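Willthorpe workshop members get their two-arm suturing robot to tie knots

FLINUVACH — A build that has occupied the back bench of the Willthorpe shared workshop for 19 months has reached the stage its makers were waiting for. The robot, which is named Farnusard, was used this month for suturing on tissue, with an operator sitting at a home-made console on the other side of the room.

Farnusard has two arms. Each arm holds a long thin instrument with a small jointed wrist at the end, of the same kind that is found on surgical robots in hospitals. The instruments were bought second-hand through Magnusson, a dealer in used laboratory and medical parts. Everything behind them is the work of the members: the motor boxes, the stand, the console and all of the software.

"The instrument is the easy part, because somebody else has made it," said Hicham Badawi, who started the project and still writes most of the control code. "At the back of it there are small wheels which pull the cables, and these cables move the wrist and the jaws. When I first turned the wheels by hand I thought, good, we need only motors. It was a very optimistic evening."

The first motor boxes were printed in plastic and they flexed under load, so the jaws closed later than the operator expected. The second version was cut from aluminum on the workshop's own mill. It is heavier, and the stand had to be made again to carry it. According to the log kept beside the bench, the members have made 11 versions of the plate that couples the motors to the instrument. Version nine is the one in use, as the last two were worse.

The wrist caused a different kind of trouble. Its joints share their cables, and when one joint bends, the jaws want to open or close with it. The software must correct for this all the time. Badawi spent most of the winter on that correction and says it is still not perfect when the wrist is bent far to one side.

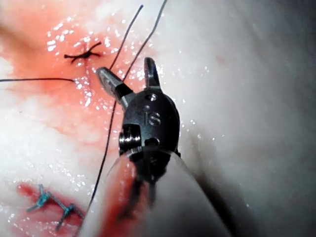
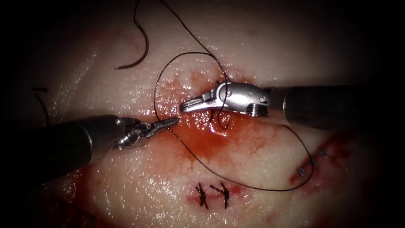
Farnusard at work on tissue. First picture: an instrument with its jaws open, beside a black knot. Second picture: both instruments at the incision, with finished sutures lower down.

For the operator the work is slow. The two hand controllers are made from bicycle brake levers and parts of old desk lamps, and the movement of the hands is scaled down, so a large movement at the console gives a small one at the tip. There is no feeling of force in the levers. The operator has to judge from the picture on the monitor how tight the thread is, and in the beginning a lot of thread was broken in this way.

Passing the curved needle is what most people at the workshop find difficult. One instrument must drive it and the other must receive it, and if the angle of the needle in the jaws is wrong, it turns when it meets the tissue. The members practiced for a long time on foam pads and on silicone sheet before they tried tissue. Foam holds the needle for you, Badawi said, and tissue does not.

He ties his knots by winding the thread around one instrument and pulling the short end through with the other. The robot does nothing by itself. It repeats what the hands do, with a small delay that the members would like to make smaller. A filter against hand tremor was added in March and then removed again, as two of the operators felt that the arms were "swimming" behind them. It may come back as a setting that each person can switch on.

The money has come from the members and from one open evening. The total so far is 1312 dollars, without the milling cutters, which belong to the workshop and were in some cases not returned in the same condition. The largest cost was the motors. The instruments were cheaper than expected, but they are sold without any promise and one of them arrived with a broken cable. It now lies open on the bench and is used to explain to visitors how the wrist works.

Willthorpe has set rules for the use of the machine. It is a bench project only and it will not be used on any living person or animal. A foot switch must be held down for the arms to move, and when the foot is lifted the motors stop. The bench is covered and cleaned after every session on tissue, and food is not allowed in that half of the room.

The next job is the camera. The view on the monitor is flat at the moment, and the operators lose their sense of depth when the tips come close together. Badawi has bought a pair of small camera modules and wants to mount them side by side, with one picture for each eye. He also plans to replace the bicycle levers. "They were meant to be there for a weekend," he said.

The drawings for the motor boxes will be shared with other workshops when the coupling plate is settled. The code will follow later, after Badawi has translated his comments into English.

The workshop in Flinuvach is open to visitors in the first week of June, from 6 p.m. Farnusard will be switched on, with foam pads for those who want to try a stitch.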